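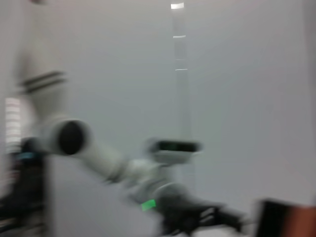
El brazo blanco de la celda de Berier, en movimiento.

La celda se paró un viernes a las seis menos diez de la tarde. Haf Yorath estaba apuntando la serie en el cuaderno cuando oyó el golpe. Fue un ruido seco, como de cajón mal cerrado. El brazo había salido de su recorrido y la parada de emergencia ya estaba pulsada. La había pulsado Rhydian Ifans.

—¿Te ha dado? —preguntó ella.

—En la manga.

Se subió la tela. Tenía una raya roja desde la muñeca hasta el codo, sin sangre. Haf le hizo abrir y cerrar la mano varias veces.

El programa era de Wuvent y llevaba 153 ciclos sin una falta. Consistía en coger una bolsa de tela, abrirla y plegarla. En el ciclo 154 una pinza se quedó con la correa y la otra tiró. El control leyó el tirón como peso, compensó, y cuando la correa se soltó el brazo se fue hacia arriba con toda la fuerza que había acumulado. Eso lo supieron después, por el registro. En aquel momento solo sabían que Rhydian había metido la mano para apartar la correa y que el límite de velocidad no había saltado.
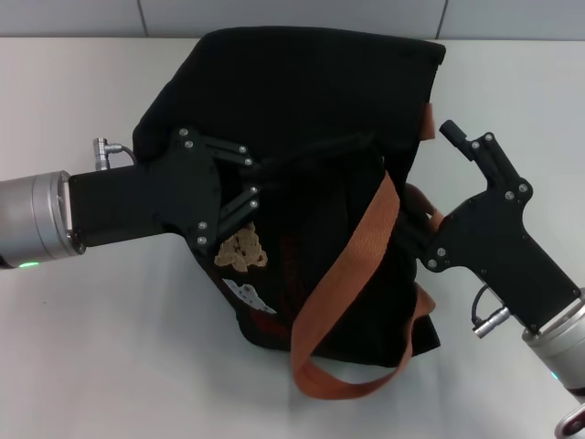
La bolsa negra, entre las dos pinzas.

Llamaron a Huang, que estaba en la carretera. Dijo que volvieran a arrancar a velocidad reducida, al 30 por ciento, y que el lunes lo mirarían.

—No —dijo Haf.

—Hay que entregar el lote a Grandier.

—Ya lo sé.

Colgó ella. Rhydian quería hacer el parte corto, sin lo de la manga, y ella le pasó el bolígrafo y esperó de pie a que lo escribiera entero. Tardó bastante. Puso la hora, el ciclo y el brazo, el izquierdo. Donde decía «causa» escribió «metí la mano» y ella le hizo añadir lo del límite.

Luego cortó la corriente, colgó el candado en el cuadro y se guardó la llave en el abrigo.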